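Workplaces > Robots and Us > The Laundry

July | By a Junior Pages writer, Celcombe
Last updated: July

Who folds the towels?

Have you ever stayed at a hotel and found a big stack of clean towels in the bathroom? I used to think a towel just sort of appeared there. Now I work at Ansari, a laundry in Celcombe, and I can tell you that people like me pick up every single one of those towels. We wash 2,000 of them on a busy day!

The washing part has been done by machines for ages, and so has most of the drying. Folding is different. For as long as I've been here, folding has meant hands, and sore shoulders by four in the afternoon. Now we're teaching robots to help, and we do it in a corner of the building behind some tall white panels. 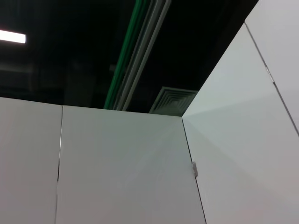
The panels around our robot corner, looking up to the ceiling.

We call the robot project Tunico. It began with a meeting in the lunch room, where everybody wanted to ask the same question and we were all a bit shy about it: will I still have a job? I'll come back to that, I promise.

First, how do you teach a robot to fold? You can't just tell it. If I say "grab the corner" to you, you know what a corner is, even when the towel is all scrunched up like a sleepy cat. A robot has no idea. It needs to be given lots and lots of goes, with people close by to set things up and help it along. 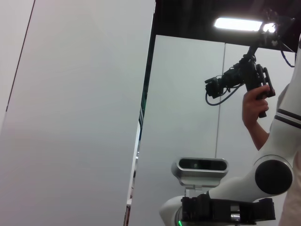
My job has changed more than I thought it would. I used to stand at one table for a whole shift, and now I spend my mornings over in the robot corner, where I've had to learn a pile of new words. "Gripper" is one – it means the part that does the grabbing. People are still very much in the middle of things there. Look for the fingers curled around the black handle, behind the shiny white arm. A hand like that has years of folding in it, and robots don't come with any of that built in. We had to learn new safety habits too, such as saying "stopping!" out loud before anyone reaches across the table.

The hardest thing for a robot is that cloth is floppy. A box stays the same shape when you lift it. A sock doesn't, and neither does a towel or a woolly hat. Pick one up and it swings and droops and hides its own edges. Try it at home: hold a T-shirt up by one sleeve and see if you can find the other sleeve without using your other hand to feel for it. Tricky!

So one gripper might hold something soft up in the air, the way the dark gray-green and yellow thing is hanging from one here, while the other waits with its fingers open.

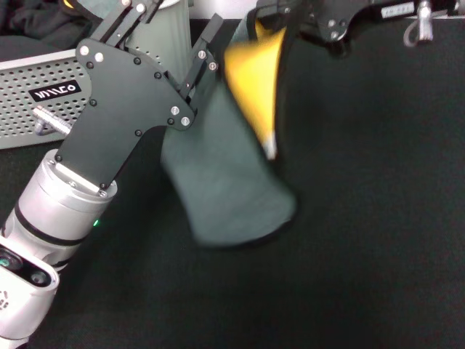

So, will robots take all the jobs?

At our laundry there were 21 of us folding before Tunico, and there are 21 of us now. What we do all day is different. Some of my friends check for stains and rips, and some look after the machines. Two moved to the night team at Pillon, our other building, because they like quiet (I don't, I'd fall asleep).

I don't want to tell you it's all wonderful. A few people miss the old way, when you could chat across the table while you worked. I miss that a bit too. And at some workplaces, a new machine really does mean fewer people are needed, so it's fair to ask about it. We asked our bosses to teach us the new work before the robots came, and they said yes.

Towels are where a learner starts, by the way. They have four corners and no sleeves.
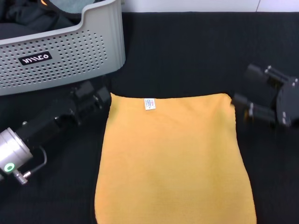
Ansari Laundry – Folding and Finishing Department

This mustard-yellow one is spread out nice and flat, with a gripper near each of the top corners. Can you find the little white care label? I always look for the label first, as it helps me tell which way around a towel is. You can borrow that trick.

Words to know

Automation: getting a machine to do a job that people used to do by hand.
Gripper: the part of a robot that grabs and holds.
Shift: the hours you work in one go. Mine starts at 6 a.m., which is much too early for breakfast.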